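Lehre > Robotik > Lernen aus Demonstrationen > Skript, Teil 4

Teil 4: Demonstrationen mit dem Handgreifer
Stand: 2019-01-11

In der letzten Stunde sind wir bei der Frage stehen geblieben, woher eine gelernte Greifstrategie eigentlich ihre Daten bekommt. Ich möchte heute dort weitermachen und mir dafür ruhig etwas Zeit nehmen, denn an dieser Stelle entscheidet sich später erstaunlich viel. Bei der Teleoperation steuert man den ganzen Arm und kämpft dabei – wer im Dezember im Praktikum war, erinnert sich bestimmt – mit Verzögerung und ungewohnter Kinematik. Beim Verfahren Skostano nimmt der Mensch den Greifer selbst in die Hand, und die Kamera sitzt am Werkzeug.

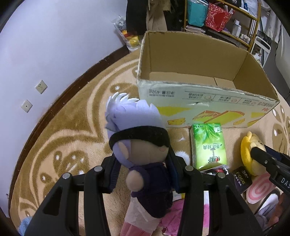 Für die Auswertung brauchen wir aus jeder Demonstration zunächst die Bahn des Greifers, also Position und Orientierung über der Zeit, dazu die Öffnungsweite der Backen. Die Bahn wird relativ zur Pose am Anfang des jeweiligen Zeitfensters ausgedrückt. Das klingt nach einer Kleinigkeit, erspart uns aber, dass die Strategie auswendig lernt, wo in einem bestimmten Zimmer die Kiste stand. Ein Fenster umfasst bei uns 16 Schritte. Bitte rechnen Sie das in der Übung einmal von Hand durch, mit homogenen Matrizen und ohne Bibliothek, es lohnt sich wirklich!

Ein Wort noch zu den Gegenständen. Weiche Dinge wie Plüschtiere geben beim Zugreifen nach, und die gemessene Öffnungsweite sagt dann wenig darüber, wie fest man hält. Bei einer kleinen Schachtel ist das viel eindeutiger. Deshalb enthält der Datensatz Osman beides, und deshalb rate ich Ihnen, die Ergebnisse immer getrennt nach weich und fest anzuschauen, bevor Sie irgendeinen Mittelwert bilden.
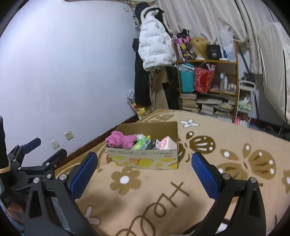
Abb. 4.2: Offener Karton mit Plüschfigur und Schachteln, davor die Greiferfinger mit blauen, genoppten Belägen.

Nun zu den Zahlen. Osman umfasst 2.000 Demonstrationen, von denen 221 als Testmenge zurückgelegt sind. Geteilt wird nach Räumen. Würde man einzelne Demonstrationen zufällig verteilen, so läge derselbe Teppich in beiden Mengen, und wir freuten uns über ein Ergebnis, das uns gar nicht zusteht. In der Vorstudie mit Rolura sind etwa 29 Aufnahmen ausgeschieden, fast immer wegen einer abgerissenen Bahnschätzung. Schnelle Drehungen aus dem Handgelenk sind hier die übliche Ursache, kahle Wände die zweite.

Zur Übung: Laden Sie den kleinen Auszug mit Datell, zeichnen Sie die Öffnungsweite über der Zeit und markieren Sie den Augenblick, in dem Sie den Griff für geschlossen halten. Vergleichen Sie danach mit der Person neben Ihnen. Die Abweichungen besprechen wir gemeinsam, bringen Sie also bitte auch die Kurven mit, bei denen Sie unsicher waren.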